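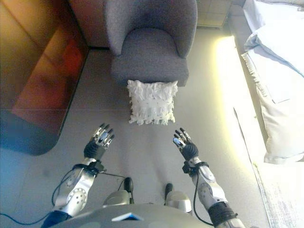
I drove out to the Andthorpe home show in May expecting to be sold things, and I was. The flyer promised 300 exhibitors. I won't argue with the flyer, but a good share of them were selling gutters.

Parking was $7, paid in cash to a kid in a vest, and the lot was a long walk from the doors. Inside, the first hall was all living rooms. Stubbs had the biggest spread, with signs announcing "whole-home comfort." I sat in four of their recliners and got up from each one with the same ache in my lower back. The salesman told me the foam needs to break in. When I asked how long that takes, he said it depends on the person.

Prices were hard to pin down. A sofa tagged at $2,000 was "really" 34 percent off if you signed before closing time. I asked what it would cost the next morning and got a brochure.

Nulleck was showing rugs that supposedly shed any stain. The demo used a thimble of coffee on a sample the size of a placemat, blotted right away by someone who had clearly done it before. Mine at home would get a full mug and ten minutes of neglect. They didn't want to try that one.

The talk on small apartments was better than I figured. The speaker said to measure your stairwell before you buy anything – dull advice, and worth more than the rest of the morning. Seats ran out early and people stood along the wall.

Lunch was a turkey sandwich I'd rather not discuss.

The back hall belonged to the outlet dealers from Jerkport, and I'd start there next time. Scratched dressers, odd chairs, last year's lamps, all with one price on the tag. I bought a lamp. The shade is slightly crooked and the switch sticks.

Doors close at 5 p.m., though most booths were packing up by 4.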